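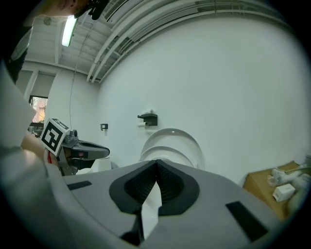

Zwischenbericht an die Förderstelle: Haushaltsraum Aasen

Stand: 3. August 2021

Sehr geehrte Damen und Herren,

mit diesem Bericht möchten wir Ihnen erzählen, wie es in unserem Haushaltsraum in Aasen weitergegangen ist, und wir tun das, wie Sie es von uns schon kennen, lieber etwas ausführlicher als zu knapp. Ihre Unterstützung hat uns in diesem Halbjahr sehr geholfen, und wir freuen uns, dass wir heute von einem Raum berichten können, in dem wirklich gearbeitet wird.

Wände und Halterungen

Die große Wand ist inzwischen durchgehend weiß, und der Raum wirkt dadurch viel freundlicher als im Frühjahr (wer damals dabei war, erinnert sich bestimmt noch an den Zustand vorher). Lange haben wir darüber gesprochen, was überhaupt an die Wand soll. Geblieben sind wir bei Dunkelgrau: eine Halterung mit einer kleinen weißen Rolle und links davon, etwas tiefer, ein zweites, kleineres Wandelement im gleichen Ton. Mehr soll an dieser Stelle vorerst nicht hängen. Die freie Fläche daneben gefällt uns gut, auch wenn es an Vorschlägen für Regale und Haken nicht mangelt!

Die Lieferung der Halterungen lief über Sinar und hat sich um 13 Tage verschoben. Das war ärgerlich, aber die Zeit haben wir für die Grundreinigung genutzt, die ohnehin auf dem Plan stand.

Geschirr und Kleinteile

Beim Geschirr haben wir uns ganz auf helle, schlichte Stücke verlegt, weiß und rund, wie man sie in jeder Küche findet. Aus der Auflösung der Teeküche in Piltport durften wir insgesamt 171 Teile übernehmen, und es hat eine gute Woche gedauert, bis alles durchgesehen, gespült und eingeräumt war. Angeschlagenes haben wir aussortiert. Eine Bestandsliste liegt vor und kann jederzeit eingesehen werden; sie ist etwas länger geworden als gedacht, dafür findet man darin nun jede Schüssel und jeden Deckel.

Übungsbetrieb

Seit dem Frühsommer finden im Raum die Übungseinheiten zu den alltäglichen Handgriffen statt: Tisch vorbereiten, Dinge wegräumen, Geschirr stapeln und wieder auseinandernehmen. Bisher waren es sechs Einheiten, drei weitere sind bis Ende August vorgesehen. Der Ablauf hat sich gut eingespielt, und auch das Aufräumen am Schluss geht inzwischen merklich schneller von der Hand. Was uns noch fehlt, ist eine feste Ordnung für die kleinen Dinge, die nach jeder Einheit irgendwo anders landen. Dafür probieren wir gerade beschriftete Kästen aus, mit bislang gemischtem Erfolg.

Mittelverwendung

Von den bewilligten Mitteln sind fast 6 Prozent noch nicht abgerufen. Wir möchten diesen Rest gern für eine bessere Beleuchtung einsetzen und bitten Sie herzlich um eine kurze Rückmeldung, ob das im Rahmen der Bewilligung möglich ist. Ein Angebot aus Drundwood haben wir bereits eingeholt, ein zweites steht noch aus. Die Belege reichen wir wie gewohnt gesammelt nach.

Mit herzlichem Dank und freundlichen Grüßen
Ihre Projektgruppe Haushaltsraum Aasen

Suchbegriff eingeben Suchen

Kontakt | © Projektgruppe Haushaltsraum Aasen | Nach oben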